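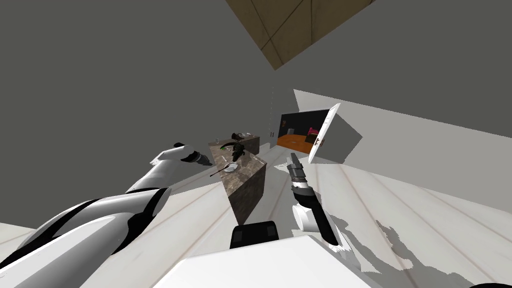 So I've had a trial login for Vunon's "virtual kitchen" package since December and people keep asking if it's worth paying for. Short version: I'm not renewing. Longer version follows.

The pitch: you practice your two-arm household tasks in their simulated rooms, then move to the real robot with "minimal tuning." Their words. I asked what minimal meant and got a link to the brochure I was quoting from.

What you get is 30 rooms. Sounds like plenty until you open them. I count 17 that are different in any way a robot would care about. The rest are the same floor plan with new textures.

Fine, the textures. The marble pattern runs over the top of the island and straight down the sides like wrapping paper. Shadows on the floor have jagged edges you could cut yourself on. If you're training anything off camera input, ask yourself what it's learning from that.

The arms are the good part, I'll give them that. Joint limits are sane, the grippers have proper jointed fingers, and you can bring in your own model if you have a free afternoon.

My test was dull on purpose. Island counter, small white plate, long thin utensil lying across toward the edge with its tip hanging over. Pick up the utensil, leave the plate alone. Any kitchen helper has to manage that.

Over 23 tries the plate slid on most of them, including ones where the log says nothing touched it. Support told me to lower the time step. I did. It got slower and the plate still slid.

Compare Humen, which is uglier and has two kitchens, total. Contact there behaves like contact. I'd take two rooms I trust.

Pricing is per seat, per month, and the export tool is extra. The export tool! The thing that gets your work out of their program and onto your robot.

The "validated on real hardware" line on the sales page points to a pilot at Flistcombe. I went looking for results. There's a paragraph and a logo. If someone has numbers please send them, I will read every one.

Who might like it: teachers, anyone making demo videos, people who need a lot of backgrounds fast and don't care about touch. For grasping work I'd wait for the next release and make them show you the plate test live.

Trial ends 2nd April. Will post my settings file before then so you can check I didn't botch it.

Filed under: Robots & Automation / Software / Hands-On

Comments (3)

sutanto_bench: Same sliding with a mug here. Changing the friction value did nothing for me.

gripperless: did you try the older solver? it's buried in the advanced tab

oak_and_servo: Bit harsh on the shadows, you can turn the quality up. Agree about the export fee.

Related posts
Humen after six months: still ugly, still open on my desk
Sutanto wrist adapter, first fit
Why I stopped reading success rates on sales pages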